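Ticket 316: Label printer prints blank labels, but only the fourth one
Queue: Tunstall warehouse, shipping desk
Status: Closed, under protest

Opened Sunday, 7:40 a.m.
The Dolik label printer at the shipping desk prints three good labels and then a blank. Then three more good ones, then a blank. The person who reported it has been throwing the blanks away since April and thought it was a feature.

8:05 a.m.
Turned it off and on. It came back with a blank first, then three good ones. So it can be reasoned with, just not in a helpful direction.

8:30 a.m.
Swapped the roll. We buy Gomard rolls, 400 labels each, because they cost less than the ones the printer likes. Same result. Cleaned the print head with an alcohol wipe. Same result, cleaner blanks.

9:15 a.m.
Ran gap calibration from the front panel. The manual says to hold the feed button until the light blinks twice. The light blinks once, thinks about it, and goes solid. Tried it with the lid open, which the manual forbids, and got two blinks and a yard of labels on the floor. Pattern unchanged after I rolled them back up.

10:20 a.m.
Printed the built-in test page. Perfect, as many copies as I asked for. That lets the printer off the hook, and I had already said some things to it. Suspicion moves to Ilto, the shipping software, which was updated last month to "improve the label experience."
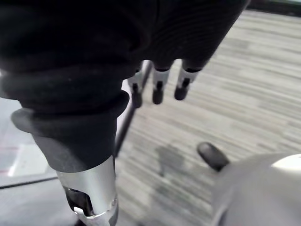 Reply from Ilto support, 11:50 a.m.
Thank you for your patience. Please check whether your template has a separator label turned on. After the update, accounts with batch printing get a separator every fourth label by default. The setting is under Documents, then Layout, then Legacy Options. We do not consider this a fault.

12:10 p.m.
There is no Legacy Options under Layout. There is one under Billing, for reasons I have decided not to pursue. The separator box was checked. It was also grayed out until I switched the paper size to something we don't own, unchecked the box, and switched the size back.

12:25 p.m.
Ran a long batch. All labels printed, no blanks. Ran it again in case it was being polite. Still fine.

12:40 p.m.
Wrote the steps on a blank label and stuck it to the side of the printer. We had plenty.

1:05 p.m.
Asked Ilto whether the box will check itself again at the next update. They replied that they value the question. Leaving the sticker where it is and closing the ticket.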